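Lumturie Leka
8/12/22

1/ Right. I have now read four separate articles telling me that a slotted plate rack will change the way I wash up. Somebody has to say something about this and it looks as if it's going to be me.

2/ The rack under discussion is the Plukberg, sold by Clinden. Black plastic, a long low base, a row of upright loops, plates go in between on their edges. That's the whole object. I've seen it called "a system". A system of what?

3/ Clinden says the shape "invites calm". I've had it next to the pink plate and the green plate for long enough to have an opinion, and the only thing it has invited so far is crumbs.

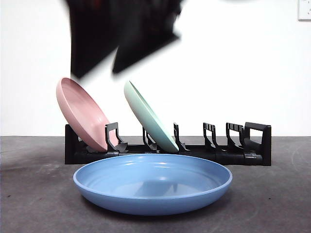

4/ First claim on the box: plates dry faster standing up. Faster than what? Lying in a heap in the sink, yes, I'd believe that. Faster than in the bent wire thing my mother used until it rusted through? I'd like to see somebody test it. The box has a drawing of a water drop with an arrow on it. A drawing of an arrow is not a test.

5/ Second claim: "space for the whole family's plates". Depends on the family and it depends on the plates. A flat side plate, fine. Anything with a bit of depth wants the slot next door as well. Put in two pasta bowls and you've filled a good stretch of rail and you're balancing the rest on top like everyone always has.

6/ Third claim, and this one annoys me most: "no more towels". Where do they think the water goes? There is no tray. It runs down the plate, through the base and onto whatever the rack is standing on. So you put a towel under it. So you have a towel. You've bought a rack and kept the towel.

7/ Before anyone writes in: yes, I know you can buy the tray separately. I looked. It was out of stock in May and it's out of stock now. I have my doubts that there is a tray.

8/ Gianni Bellini (he of the long replies under everything I post about kitchens) has already told me I'm loading it wrong. According to Gianni you leave gaps. You put a plate in, you miss a slot or two, you put the next one in. The air gets round, he says.

9/ Fine, Gianni. I've tried it with gaps. It does look nicer, I'll give you that. But if I have to leave slots empty for it to work properly then I've paid for slots I'm not meant to use – and that rather spoils the "whole family" business in post 5, doesn't it?

10/ While we're on gaps. The loops are open in the middle, just frames really, and everybody selling one of these says that's for airflow. Could be. It could also be that open loops use less plastic. I don't know which it is and I don't suppose the person who wrote the leaflet does either.

11/ The leaflet! "Tested 2000 times." What was? Putting a plate in? Taking one out? Dropping it? By whom? There's a little tick in a circle next to it and no name, no report, nothing you could look up. I wrote to Clinden to ask and got a reply thanking me for my interest in their bathroom range.

12/ Then there are the end loops. The ones in the middle of the row hold a plate well enough, no complaint. Out at the end it's another matter and I'd always look there before buying any rack of this sort, whoever makes it. Press the last one with a thumb. If it gives, put it back on the shelf.
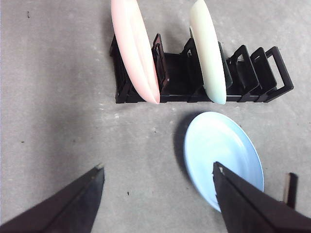 Nothing on the end is being propped up by a neighbour, so that's where your heaviest plate shouldn't go. People do the opposite. They start at one end and work along, biggest first, and then wonder why it's gone slack by spring.

13/ Colours, because I've been asked. Mine are a pink one, a pale green one and a light blue one, and no, they weren't sold as a set. I'm told mixed plates are "having a moment". They've been having a moment in my cupboard for years, owing to breakages.

14/ The blue one spends a lot of its time lying flat beside the rack and not in it. I take it out, I use it for toast, I put it down where I'm standing. Show me the household where everything goes back in its slot and I'll show you a household with a photographer in it.

15/ Somebody asked about the Koster one instead. I had a Koster for a while. Heavier, dearer, slots a bit wider, so a normal plate flops over sideways and you get that horrid clack every time you walk past. Better for bowls. I wouldn't pay full price for it. I wouldn't pay full price for any of them.

16/ And on price. There's a shop in Trallville that had these in a basket by the till with a sign saying 1000 sold. No date on the sign, so that might be since last week or since the shop opened. I asked the lad at the counter and he said it was there when he started.

17/ Things I'd want to know before spending money on a plate rack, any plate rack:
Does it come with a tray, in the same box, today?
Will it take the plate you use most? Bring the plate. I have done this. They stare a bit.
Can you get a cloth down between the loops?
Does it stay put on a smooth worktop when you pull a plate out one-handed?

18/ On the cloth question, the Plukberg is so-so. The base has corners you can't get a finger into, and black plastic shows every bit of limescale. We have very hard water here. The reviews I read had 199 five-star ratings between them and I didn't find limescale mentioned in one. Make of that what you like.

19/ Gianni again: "Have you tried vinegar?" Yes, I've tried vinegar. It works. It also means I'm now washing the thing I bought to help with the washing up.

20/ Am I getting rid of it? No. It holds plates upright, it was cheap enough, and it's easier to lift out of the way than the old one. That's about as far as I'll go. It's a rack. If it had said "rack" on the box and left it there I'd have had no quarrel with it.

21/ If anybody has seen the tray, in a shop, with their own eyes, reply with the name of the shop. Not a link to the Clinden page please, I've got that open already.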